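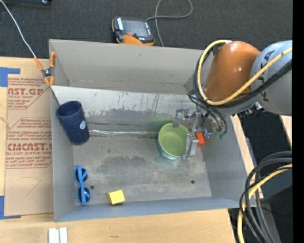 Figure 1. Grey metal bin with worn interior, on a light-coloured work surface. Contents include a cup, sunglasses and a two-tone bowl.

Gallumdale College of Further Education
Household Goods: Handling, Sorting and Storage
Unit 4 handout: Mixed items in open bins

Purpose of this unit

Unit 4 deals with small household goods that arrive together in one open container and have to be separated, examined and assigned to a storage class. Students will already have completed the unit on textiles and the unit on boxed goods. The present unit differs from both in that the items share no common shape, and the container itself has to be taken into account when deciding how they should be lifted and set down.

Students are expected to read this handout before the practical session and to bring a copy of the item record sheet (form 941). Spare copies are kept in the tray by the door of the teaching store.

1. The container

Open metal bins are widely used for receiving mixed goods. They are rigid, they can be wiped down, and they do not sag when moved. They also have certain disadvantages which the student should be able to state.

Metal is hard. Glazed and glass items set down without care may chip at the foot or rim, and the damage may not be noticed until the item is next handled. A folded cloth or a rubber mat is required for any item in class B (see section 3).

Metal also marks. In Figure 1 the sloping panel inside the bin carries a large number of dark scratches and scuffs, and the floor is stained in irregular grey patches. Marks of this type should be entered on the condition line of the record sheet as general wear. They should not be entered as damage unless there is a raised edge, a split or a hole that was not part of the original construction.

Where a bin floor has holes, as in the figure, very small articles such as screws, beads and earrings must be placed in a lidded tub before they go into the bin. The holes should be kept clear of paper and packing scraps.

A sloping panel reduces the flat area available. Round and cylindrical items placed on a slope will tend to roll to the lowest point and should be stood on the flat floor wherever there is room. If there is no room, a second bin is to be used.

2. Order of work

The following order applies to all practical sessions in this unit.

Clear the work surface on both sides of the bin and put down the mat.
Look over the contents before touching anything, and note any item that is resting on or against another.
Remove loose packing and foil first.
Remove light items that are easily bent or scratched.
Remove open vessels, taking each one singly.
Wipe out the bin and inspect it.
Complete form 941 before any item leaves the surface.

Students often wish to take the largest item first. This is permitted only where the largest item is lying clear of everything else. A bowl that is drawn sideways across a bin floor can carry smaller things along with it, and spectacles are particularly liable to be caught in this way.

3. Storage classes

Class A: soft or flexible goods that suffer no harm from contact with metal.
Class B: open vessels and other items with a rim, including bowls, cups, mugs and jugs.
Class C: items with lenses, hinges or thin arms, including spectacles and sunglasses.
Class D: loose material of no storage value, for example torn packaging. Class D material is recorded once, as a group, and then disposed of.

An item that could belong to more than one class is placed in the class that calls for the greater care. Colour has no bearing on the class but must be recorded, as it is the first thing by which an item is traced on the shelf.

4. Notes on particular items

Bowls. The inside and the outside are to be described separately. The bowl in Figure 1 is light yellow-green within and teal-blue on its outer side, and an entry of "green bowl" or "blue bowl" would be marked as incomplete. Any pattern in the base is also recorded; in this case there are concentric rings. The material should be named only when the student has handled the item and is certain. Otherwise the entry is "material not established".

Cups. A cup is stored upright on its own base. Cups are not to be placed inside bowls for storage, even where they fit, as rims and glaze may be rubbed. The older Vallow shelving in the teaching store has a raised front lip and is suitable for cups; the Trundov racks are open at the front and are not.

Sunglasses. These are taken up by the bridge or by both arms together, and are never laid lens downwards on metal. Class C items go into the divided drawers of the Nørgaard cabinet, with a cloth beneath them. Where the arms are found open, they should be closed gently; where there is resistance, they should be left as they are and the fact noted.

Foil and shiny strip. Crinkled silver material should be treated as unidentified until it has been picked up. It may be a wrapper, a piece of tape or part of another article. It is assigned to class D only after this check has been made.

5. Practical exercise

Students work in groups of 2. One student handles the items and the other completes the record sheet, after which the roles are exchanged and the bin is refilled by the technician. Each group has the use of one bin and one mat.

Marks are given for the order of work, for the accuracy of the written descriptions and for the state in which the work surface is left. No marks are given for speed — groups that finish early should check their entries against section 3.

Completed sheets are to be handed in at the end of the session. Sheets without a condition line for the bin will be returned for completion.

Reading for the next unit: the handout on stacking and nesting, sections 1 and 2.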